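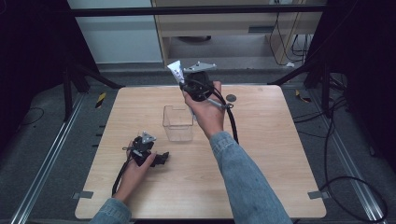 Both hands full at the wood-grain table.

May 27, 2023

I went to my first protest in eleven years this morning, and it was about a bus.

For anyone who doesn't live in Flondbridge, the number 4 goes from the Monora apartments, down the hill, past Yoon Hardware, and ends up at the clinic. It is slow and it smells like a gym bag. In April the county announced that it would be "right-sizing" the route, meaning it would stop running after lunch. You can still get to the clinic. Getting home is between you and your shoes.

I found out from a notice taped inside the shelter at Monora, facing the wall side, where you'd have to be hugging the glass to read it. I was hugging the glass. It was raining sideways. The notice said public comments were welcome and should be no longer than 300 words, by mail, and that the deadline had been the previous Friday.

So, a march. The flyer said to meet at nine outside the hardware store and walk to the county building. I showed up at ten till with a sign that said KEEP THE 4, which I had thought was pretty clear until a man in a bike helmet asked me what the other three were. I had used up all the good marker on the outline of the letters and had to fill in the rest with a ballpoint. From across the street it said KEEP THE and then a sort of gray fog.

A local radio guy counted 56 of us. The county later put out a statement thanking "a small number of residents" for their interest, so I guess it depends on how big you like your numbers. I thought it was a good crowd for a Saturday. We had a drum. We had two dogs, one of them wearing a transfer slip from the old paper days, and I would like to know who saves those.

The chanting was rough. "What do we want?" is easy enough, but the answer was "afternoon service on the existing alignment," and it did not scan. By the Carano building we had shortened it to "Bus!" and things picked up.

The county building is closed on weekends. I want to be fair to the organizers here, they knew that, and the plan was to leave a letter in the drop box. The drop box was the size of a paperback. The letter was in one of those big stiff envelopes. After some discussion it was folded into thirds and pushed through with a ruler, and everyone clapped.

Then we all had to get home, and half of us stood at the stop across the street and waited for the 4. It came eighteen minutes late. The driver looked at the signs, looked at us, and honked twice, and we got on and paid our fares like citizens.

There's a board meeting on the second Tuesday, at 2 in the afternoon, so plan on a ride home if you're coming from Monora. I've already bought a new marker — the fat kind — and I'm taking suggestions for something that rhymes with "alignment."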